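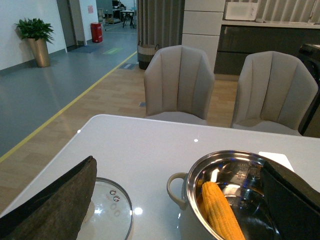
## Slide 1 – One pot, one cob

- Good evening, and thank you to Plurnia for the invitation. My name is Mwanaisha Athumani and I teach home cooking in Trenstead.
- Tonight I speak about corn, and mostly about the pot.
- Point to the slide: steel pot, one cooked cob inside, the glass lid lying flat on the table.
- Ask the room: who puts salt in the water? (Wait for hands.) I don't. I salt at the table.

## Slide 2 – The lid

- My students lift the lid too often. A glass lid lets you look without opening.
- Put it down flat and away from the table edge. One broken lid in December was enough for me.
- Side handles get hot – always use a cloth, also when the stove is off.

## Slide 3 – Time

- Fresh cob: five minutes after the water boils again. Older cob: eight.
- Don't read the whole table from the handout, it is slow.
- Story of the Minja market, where we cooked nearly 50 cobs in one morning. Keep it short!

## Slide 4 – Questions

- If somebody asks about frozen corn: yes, same pot, no thawing.
- Handouts are by the door, 26 copies. Please share if you came together.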